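To: potbridge-robotics list
From: Ala
Subject: Re: Table tasks for the open evening -- what are we showing?

Chaiwat Sangkhawat wrote:

> Hi all,
>
> Quick one before I book the room. Last time we did the open evening
> we had the arm stacking cubes for two hours and people drifted off
> after the first five minutes. I'd like us to show something a visitor
> can follow without one of us talking over it. Could whoever has been
> on the second-year project please say what works, what half works and
> what we should leave well alone? Also I need to know how much table
> you want and whether both arms have to be powered.
>
> Also also, somebody has the spare key to the cupboard. I would like it
> back.
>
> Chaiwat

Hi Chaiwat, hi everyone,

The key is me, sorry! It's been in my coat since January. I'll drop it in your tray.

Right, the table tasks. I've been dying for somebody to ask. Mahawong and I have spent most of this term on what we've been calling the kitchen table set, and I really think it's the thing to show. You put out a few household bits (a pan, the basket of pretend veg, a container, the flowers) and the arm has to move one thing to where it belongs. Anyone walking in gets it straight away. My nan got it straight away, over a video call, and she then gave me notes on flower arranging.

What works: the single vegetable picks. The onion and the orange are as good as they're going to get, and the squash is fine as long as it's lying across the top of the basket and not wedged down the side. If you want something to run all evening while we eat the biscuits, it's that one.

What half works, and what I'd love to show anyway, is the tulips. The job is to get the bunch into the dark grey container in the middle of the table. Sounds like nothing. It has been the best problem I've had since I joined the club! The stems want a gentle grip, but if you're too gentle the whole bunch swings when the arm moves sideways, and then your flower heads are somewhere you didn't plan for. We tie the bunch with string now, which helped loads, and we take the sideways part of the move more slowly than we used to. The other half of it is which way up they are. Grip them from above with the heads down and they're easy to hold, but then you've got a bouquet upside down over a vase, and the wrist has to turn the whole thing over without clouting the rim. Mahawong has a turn that does it. I have a different turn that also does it. We are still friends.

We had a go at keeping score properly as well. Zadero (for those who haven't met it, that's our own little logging script, it lives in the shared folder) has 396 tulip runs in it so far, and the project plan says we should get to 1000 before we write anything up. So please, if you're in the lab with a free hour, do some runs! You don't need to have touched the code. There's a page of instructions taped inside the cupboard door, and the only bits people forget are

- put the basket and the pan back on the left, in the same place for each run
- stand the container in the middle, open end up (yes, really)
- write down the failures too, even the silly ones

That last one matters to me a lot. Someone logged a run last month with the note "leaf" and nothing else, and it took us an evening to work out that a leaf had been caught between a finger and the stems. It was a brilliant find, and it changed where we grip. More of that please, but with a verb in it.

What to leave alone: anything that moves the pan. The handle is long and the grip is never where you want it, and I don't want to be picking a saucepan up off the floor in front of somebody's parents. The bok choy I'd also leave out of the running order. It's the leaves again.

To answer the practical questions: one table, the white one, with enough space on all sides that people can stand back from it. Only one arm needs to be powered for any of this. The other can stay folded behind the table. We did talk about a handover between the two for the open evening, and I'd be very happy to work on it over the summer, but it isn't ready and I'd sooner show 3 tasks we trust. So my suggested order is onion, orange, tulips, and round again.

Could we also have somebody at the stop button for every session, on a proper rota? I know we say this each time. I'll do the first hour and the tidy-up -- put me down for both. Mahawong says he can do any slot after 6 pm but wants to be let out to see the bridge team's thing.

One more question for the whole list. Does anybody know where to get a second bunch of the same tulips? Ours have had a hard life and I'd like a spare before the evening. They need to be the closed, cup-shaped sort, as the open ones we tried were hopeless and shed a petal on the first go. Red if possible, so they match the runs we've already got.

I've stuck one from the tulip runs on the bottom of this, for anyone who hasn't been in lately.

Ala

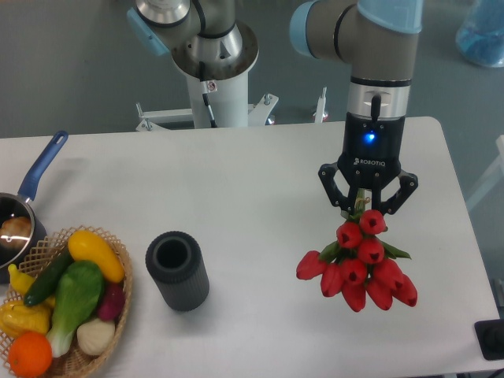 PS. Chaiwat, if you're booking the room anyway, could you ask for the one with the blinds? Low sun across a white table gives us no end of bother, and we lost most of an afternoon to it before Mahawong taped a bin bag over the window. I can bring the bin bag, but blinds would look a bit smarter.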